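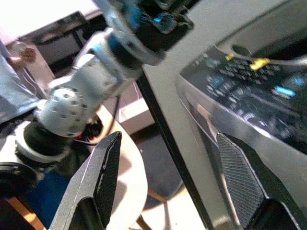
Back room, mid-morning: the round table, the bits tub and the grey worktop.

About Skarnlow

Skarnlow is a furniture and odds-and-ends workshop on the ground floor of a former seed merchant's. We mend chairs, steady tables, re-glue things that have been glued badly before, and rent out bench space to people who would like to do the same for themselves but live in flats with neighbours. We have been at it for 11 years, which in chair-mending terms makes us newcomers.

The business was started by Signe Bakke and Rangi Cartwright after they both bid on the same set of dining chairs at a house clearance. Signe won. Rangi offered to help carry them to the van, remarked that two of them would never stand up again, and was asked whether he'd care to prove it. All four chairs in the set are still in use, though one is kept for people we don't expect to stay long.

What we do

Most of our work is ordinary household furniture. Kitchen chairs with loose legs, tables that rock, stools somebody's uncle stood on. We do take antiques, but we'd sooner have the thing you eat your breakfast on. It has usually had a harder life and its owner is usually gladder to have it back.

We charge by the job and we tell you the price before we start. If the repair will cost more than the chair is worth, we say so, and then about half of our customers tell us to go ahead anyway. We have stopped arguing with them. Signe's view is that a chair is worth whatever you would shout if someone else threw it out.

We don't do upholstery beyond the very simple, we don't do caning, and we don't do anything involving the word 'distressed'. For upholstery we send people to Ruddock, up the hill, who are slower than us and considerably neater.

The rooms

The front room is where you drop things off. It has a counter, a bell that works and a ledger, in which Helju Kazlauskienė writes down what you've brought and what you say happened to it. She writes down what she thinks happened to it as well, in Lithuanian.

The back room is where everyone ends up. A pale round table lives in there, and it does for tea, for paperwork and for the long discussions about whose turn it is to ring the timber yard. Chairs come and go around it depending on what's been finished. If you visit twice you will probably not sit on the same one.

The rounded tan tub beside it is the bits tub. Anything small and homeless goes in, and every January we tip it out, sort it into sensible groups, label the groups, and put the whole lot back in the tub. Customers are welcome to have a rummage. A surprising number of missing knobs have been replaced that way, if you aren't fussy about matching.

Upstairs is storage, and we would prefer you didn't ask to see it.

Bench hire and evening classes

There are benches for hire by the half day or by the month. You get a vice, a drawer that locks and the use of the shared hand tools, on the understanding that they go back on the wall with the handles facing the same way. Jolene Kereama looks after the bookings and feels strongly about the handles.

Manaia Tuhiwai teaches the beginners' class, which runs in the evenings for small groups. You bring one wobbly chair. By the last session it should wobble less, and you should be able to say why. Manaia came to us from boatbuilding and is still faintly disappointed that none of this has to float. We also run a class on sharpening – it sounds dull, and it is quite dull, and it's always full.

The people

Signe and Rangi own the place between them and disagree about most of it. Helju keeps the ledger and the accounts. Manaia and Jolene you have met. The ledger currently stands at entry number 1279, a high chair, which has been through here before under a different family and looks none the worse for it.

Visiting

We're open from nine until half past four, with a gap in the middle when the counter is unattended and the kettle isn't. Parking is in the yard behind Fonditz, the tile people, who don't mind as long as you keep clear of their doors. Small items can be brought in without warning. For tables, wardrobes or anything that needs two people, please ring first so that we can be sure of having the second one.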